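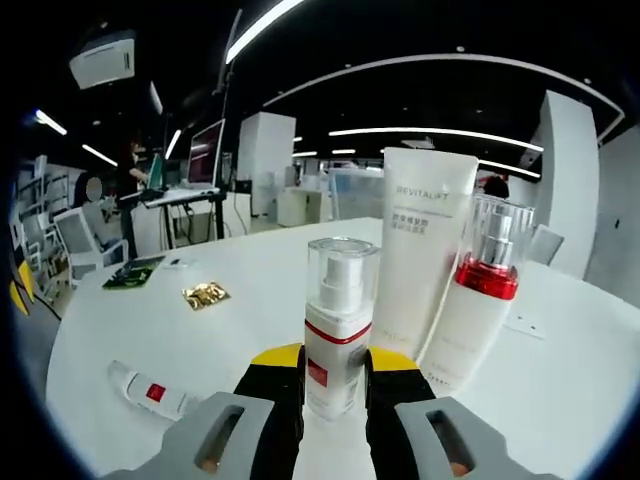

Guadalupe Alvarado wrote in after the July issue to say we were too hard on anti-aging creams, and that her skin has felt softer since she started on one. I believe her. A tub of plain petroleum jelly would probably make it feel softer too, and it won't cost her $157.

Print this page
E-mail this to a friend

My quarrel is with the numbers on the boxes. "Visibly firmer in 23 days," says the leaflet for Flosico night serum. Firmer according to whom? The small type says 200 women were asked how they felt about their skin. They were asked by the company, and they had been given the stuff free. I wrote to Flosico for the full results and got back a coupon.

Ross Imrie thinks the pricier lines must have something in them or people wouldn't buy twice. I'm not so sure. People buy lottery tickets twice.

Sunscreen has decent evidence behind it, and so do some of the prescription creams, so ask your doctor about those. As for the rest, read the ingredients on the expensive one and then on the cheap one. Bring your glasses.

Letters on this go to the usual address. Next month, vitamin drinks.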